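Which gripper for lifting a pot by a curved handle in simulation?

I'm comparing two grippers in a simulated kitchen before we spend money on a real one. One is the Grisex parallel jaw, the other is the Daker three-finger. Same arm, same controller, 100 tries each. On flat objects they're neck and neck, but the stockpot on the cooktop is where they split. The Grisex keeps twisting around the black rubber grip. Has anyone had better luck?

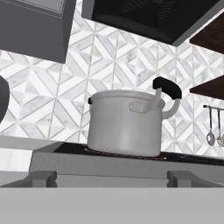 Leokadia Śliwiński

Oh, I love this task! A handle that loops up and arches toward the back is a great test – much harder than a mug. I ran 600 grasps on a similar pot in January and the three-finger hand won easily, mostly on roll. With parallel jaws, try coming in square to the thickest part of the grip and close slowly. Also check your friction setting, mine was way too low for rubber and I blamed the gripper for days!

One more thing: move your camera up. From low down the rim hides a lot of the far side, and my grasp planner improved as soon as it could see over the top.

Patricio Palacios
3/5/18

Agree on friction. What's your control rate? I was at 60 Hz on a Karnano controller and the fingers chattered. Haven't tried the Daker.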